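Gimgate Parts Desk
Ticket: Gray bin on table 2, bars sliding and scuffing the floor of the bin
Status: Closed

Problem as reported
The bars don't stay where they are put. When the bin is moved along the table they slide into a corner and pile up, and the floor of the bin is getting worn. The requester asked whether the bin should be replaced.

What we checked
The bin was emptied and set on the tabletop. It did not rock. We put a level across the rim both ways and the table was low at the left end, so we turned the foot on that leg until the bubble sat in the middle. The bin was wiped out with a damp cloth and left to dry overnight.

Next day the bars went back in, reddish-brown and dark green mixed, with no liner. Pushed slowly, the bin kept them more or less in place. Pushed fast, they still slid.

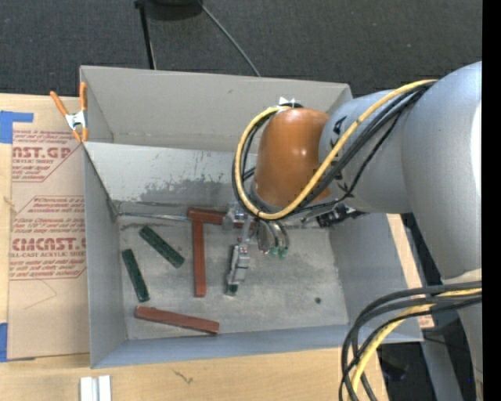 We then tried a Flornik ribbed mat, cut to fit the floor of the bin. The bars stopped sliding, but the mat curled at one corner after seven days and had to be taken out. A second mat, 1000 mm long before cutting, was left flat under a board first and has not curled.

Wear on the floor of the bin is on the surface only. No cracks found with a flashlight. Replacement not approved.

Resolution
Table leveled. Flat mat fitted. Move the bin with both hands and don't drag it. Reopen this ticket if the mat lifts again. Spare mats are on the Witkowska shelf, bottom row.

Last updated: 2025-08-29

Related tickets
Lid won't close on small parts box
Table 2 wobbles at left end
Sestia labels peeling off bins
Reorder: ribbed mat, uncut

Contact the Parts Desk | © Gimgate | Back to top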